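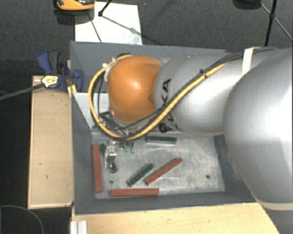
KUKA arm over the bin, red and green bars on the floor, cables strapped along the outside.

Search all topics Enter keywords Go

Budgeting the "everything else" for a bin picking cell

Rochelle Haverford

I have to turn in a capital request in July for one bin picking cell at our Binmont shop. The arm is already covered, so the request is for everything around it: gripper, bin, cable management, fixturing, sensing, spares, integration hours. The parts are short bars in two colors, dropped in at random angles. Some end up flat against the bin wall. The bin has sloping sides and a bare metal floor.

Two specific points. First, the integrator (Castellanos) lists an internal cable package as an option and I can't tell if it is worth paying for. External routing with straps and ties is what we have now, including a loop near the wrist. Second, the bin is held to the bench with a bar clamp, and I would like to know what people budget for proper mounting. The part count in the trial is six bars at a time. Production would be 30.

I need line items more than exact prices. What did you forget the first time?

Cormac Ó Néill

Split the request into four groups: end-of-arm tooling, workholding, cabling, and engineering time. Finance will ask about the last one, so put it on its own line.

Tooling. Budget for two sets of fingers at minimum, plus a blank set you can machine later. Bars against a wall are the hard case. The finger has to fit between the bar and the wall, or you need a different way of picking that bar up. Ask Castellanos to state in writing which bar positions are included in the acceptance test. If wall contact is excluded, you will be paying for it as a change order.

Workholding. A clamp is fine for a trial. For production, get a locating plate with pins and a positive stop on each side. Ours was cut in-house and took 26 hours including layout. The point is that the bin returns to the same position after it is emptied or swapped. Order two bins, and measure both before you accept them. Formed sheet metal bins vary more than the drawing suggests.

Cabling. External routing is acceptable if the wrist rotation is limited in the program. The wrist loop is the item to look at. It needs enough slack for the full motion, and that same slack can catch on the bin edge when the arm goes low into a corner. Run the deepest corner pick at slow speed with someone watching the loop before you decide on the internal package. We stayed external and put in $650 for sleeving, a spring return and spare straps. Carry one complete spare of the longest cable — lead time on ours was the worst in the cell.

Engineering time. Whatever the quote says, add a contingency line. Ours was too small.

Jovita Zavala

Get a Kinum gripper, we never had a problem with ours.

Noemi Benavides

Agree with most of what Cormac wrote. Three additions.

Lighting belongs in the request. A scratched, shiny floor throws back bright spots, and our dark green parts were harder to segment than the red ones under the same lights. We ended up buying diffused panels and a matte floor liner. The liner was cheap. The panels needed a frame, and the frame had not been budgeted.

Guarding and the risk assessment. If the trial was done on an open bench, none of that cost shows up in your trial numbers. Plamerley quoted ours as a separate job.

Test hours. We logged 401 picks before signing off, and I would do more next time. Reserve floor time and an operator for it, and charge that to the project. Otherwise it comes out of the maintenance budget and you will hear about it in the fall.

On the internal cable package, check whether it can be retrofitted. On some arms it can't be, and then you have to decide before the order goes in.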